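Nayeli Grajales
Friday

1/ I am choosing colours for our small kitchen, and pale green is winning. It is soft and goes well with black things.
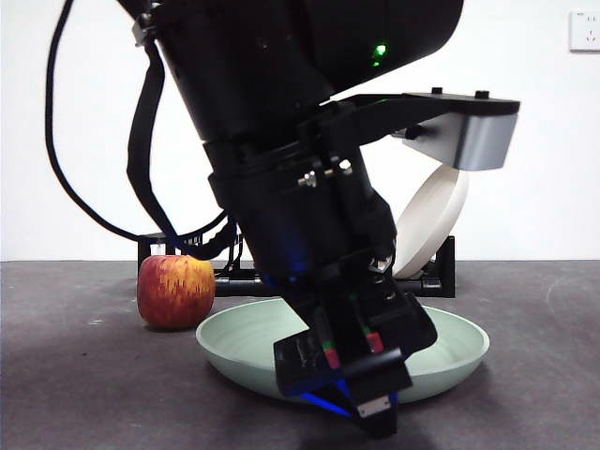
2/ Now the pan question. I like a light green inside, because I see quickly if the butter becomes brown. The dish rack can stay black, and an apple on the worktop is enough decoration for me.
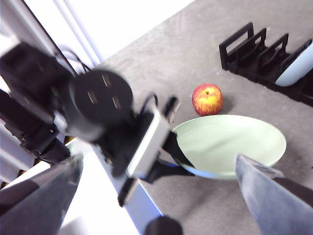 I wash such pans only with a soft sponge, never the rough side. Which sponge do you use?

14 comments · 2 shares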